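Home Notebook Materials Archive Contact

4 min read

23/06/2026 – Palumbo kitchen, sealer trials

Long day at the bench, and I want to get it all down before I go home and forget which tile was which. The Palumbo job has reached the point where we have to pick a sealer for the concrete pieces, and Bogumił and I have been going back and forth on it for weeks in the friendliest possible way. He likes Sterel because it goes on thin and leaves the color alone. I like Datent, mostly out of habit I suppose, and because it forgives me when I get impatient with the second coat.

I cast the test tiles from the same batch of gray as last time, sanded them up to 400 by hand (my shoulders will be reminding me of it tomorrow) and let them sit under plastic for 7 days. Half got Sterel, half got Datent, and I left one bare for company. Then lemon juice, red wine, olive oil and cold coffee, a good puddle of each, left until after lunch.

The bare tile looks terrible, poor thing. The lemon bit into it right away and you can feel the ring with a fingernail. Sterel did very well with the wine and the coffee, and Bogumił was kind enough not to say anything, but the oil left a shadow that I could still see after a scrub with dish soap. Datent shrugged off the oil and let a bit of the lemon through at the edge of the puddle. So we each get to be a little right – I can live with that.
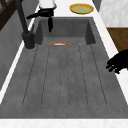 Gray basin with a grooved floor, white marble around it.

I'd still like to try a mix of the two approaches, a thin Sterel coat first and then Datent over it once it has had a proper night to cure. The people at Wirden, who supply our pigment, were doubtful about it on the phone, but they were doubtful about the marble dust too and that came out lovely. I'll do two tiles that way tomorrow and one the other way round, just so I can stop wondering.

A note on the room: it was 23 degrees at the bench when I started and humidity was up at 62 percent, so the Datent stayed tacky far longer than the can would have you believe. Don't stack anything from the top shelf yet, please. I put wax paper between the last pair and even so I had to coax them apart.

Also, we're low on the soft foam rollers, and the good scale needs a battery. The backup scale reads light, so keep it away from pigment.

Next: recoat in the morning, lemon again on everything, then send the best tile over to the Palumbos to cook next to for a week.

– Ubaldo Benedetti

Comments

Bogumił Wilczyńska: The oil shadow faded a good deal by evening, I checked! Not gone, but faint. I'd give Sterel another chance with a third coat.

tilde_k: Did you wipe the tiles down with anything before sealing? I had the same trouble with lemon until I started rinsing the dust off and waiting a full day.

Ubaldo Benedetti: Only a damp cloth, so you may have something there. I'll rinse one properly and put it in with the next lot.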